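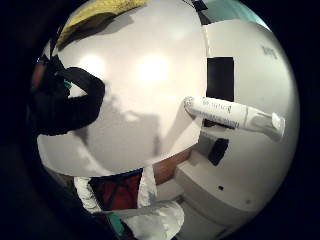 # Chapter 4: Surfaces and the Things Left on Them

Every household has at least one flat spot that was meant to stay clear. It may be a bench, the top of a cabinet, or the lid of something that needs to be opened twice a day. By the end of the first week it holds a cloth, a tube of hand cream, and a bill. By the end of the first year the cloth is the same cloth.

Chapter 3 dealt with storage, meaning the places where objects are supposed to go. This chapter deals with where they go. The two subjects overlap less than the furniture trade would like.

## 4.1 The resting object

We will call anything put down "for a minute" a **resting object**. Small tubes are the classic case. A tube of cream or paste has no natural home: it rolls off slopes, falls over in cups, and is too often wanted to be shut in a drawer. It ends up on a ledge, beside a wall, or jammed where two larger things meet. Cloths behave differently. A cloth is hung over the nearest rim, on the theory that it is drying, and a cloth that is drying can't be accused of being clutter.

In the Fluswood household survey, residents listed every resting object in the bathroom, laundry and kitchen on a single evening in September. The 169 homes that returned a usable form recorded 1,939 objects between them. Several forms arrived with a tea towel listed under "décor," and the coders let it stand.

## 4.2 Clearing and returning

Suvach distinguished **clearing** (removing an object from a surface) from **returning** (putting it where it belongs). Most tidying before visitors is clearing. The bench looks splendid and the laundry basket now contains a stapler. Heinonen's objection, which we take up in section 4.5, is that returning assumes the object belonged somewhere to begin with.

For the exercises you will need one surface of your own, a pencil, and 15 minutes. Choose a surface you use daily. Please don't tidy it first. Markers can tell, and a bare bench makes for a very short assignment.

### Terms introduced in this chapter

- resting object
- clearing and returning
- rim drying
- the Ostix rule (one in, one put away)

### Before you read on

Write down what you believe is on your chosen surface, without going to look. Keep the list. You will be asked to compare it with the real thing in section 4.3, and it is worth leaving some room at the bottom of the page.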